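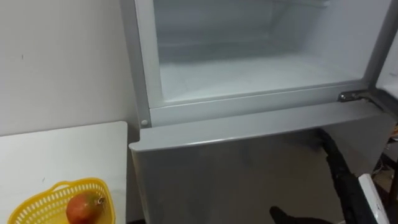
Nerisance Soup Trays, set of two with lids: my long review after a summer and a bit

I should say first that I came to these trays as a skeptic. For years I froze my soup in old yogurt tubs, and I was perfectly happy with the yogurt tubs, apart from the fact that I could never get anything out of them without standing at the sink running the hot tap and muttering. Then my sister gave me a set of the Nerisance trays for my birthday (she had been listening to the muttering, I suppose) and they've been in use almost every week since.

Each tray is silicone with a stiff rim, and makes three big blocks of soup, a generous bowlful apiece. The rim is what I'd pay for. I had a floppy tray before this one, a Bisetti, and carrying it full of minestrone from the counter to the freezer was an act of faith. The Nerisance stays level even when I've overfilled it, which I always do, and the lid sits down on it with a good firm press. It isn't leakproof and doesn't claim to be, so please don't tip it to check as I did!

A word about size. I live with a small top freezer, and most trays seem to be designed for people with a chest freezer in the garage. These go in lengthwise with the door shutting properly, and you can stack one on the other once the bottom one is solid. Before that, the lid bows a little in the middle and you get lopsided soup. It tastes the same.

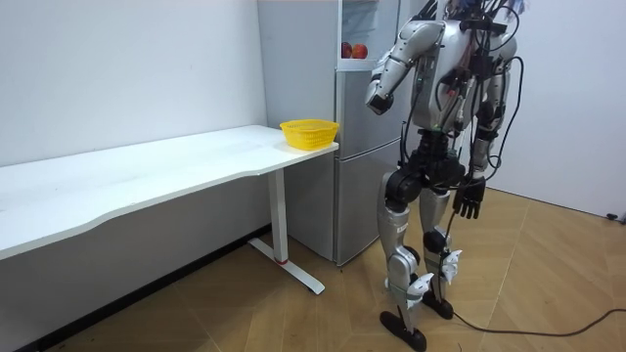

What I do now is make one enormous pot, let it cool on the counter while I wash up, chill it overnight in the fridge, and fill the trays the next morning before coffee. By supper they've set hard enough to pop out, and the blocks go into a bag with the name written on it. Do write the name on it. Butternut squash and sweet potato look identical when frozen, and so, I'm sorry to say, do lentil soup and my chocolate pudding.

Popping them out takes a knack. Leave the tray out for a few minutes, then push from underneath with both thumbs, starting at a corner. Thick soups come away cleanly. Thin broths stick a bit, and if your freezer walls are frosty you'll find the lids want to freeze themselves to whatever they're touching, so I put a folded dish towel underneath.

Now for the grumbles. Silicone holds on to smells, and mine held on to a curry from June until well into September. Baking soda and warm water helped, and so did leaving them on the windowsill for an afternoon. The lids are also a nuisance to dry, with a little groove that runs all the way round and keeps a drip in it for later. And the measuring lines inside the tray are so faint that I've given up on them entirely and go by eye.

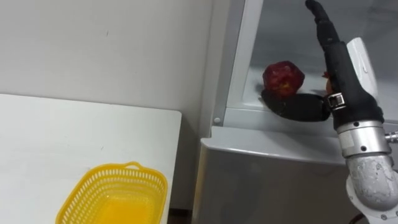 Can you put them straight in the oven from the freezer?

The leaflet says the trays can go in but the lids can't, and I'd set the tray on a baking sheet first. I've done it with mac and cheese and it came out nicely, a little pale at the bottom.

On price, I think $18 for the pair is fair. The Desjardins version is handsomer, with a lovely dark green lid, but it costs a good deal more and my neighbor's has already split along one edge. The store page for the Nerisance had 1,073 ratings when I looked, and the complaints were nearly all about the curry problem, so at least I'm in company.

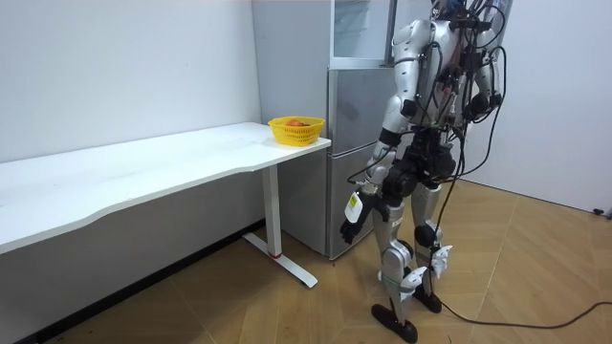

Femi Nnaji wrote in to say that the Himberg trays have a flat lid with no groove, and dry in no time on an ordinary rack. "They're a bit shallower, so you get a smaller bowl of soup, but I'd take that over the drip. I keep one just for curry and another for everything else."

I haven't tried the Himberg, though a separate curry tray is such a sensible idea that I've ordered another Nerisance for it. Four stars from me, and it would have been four and a half with better lids.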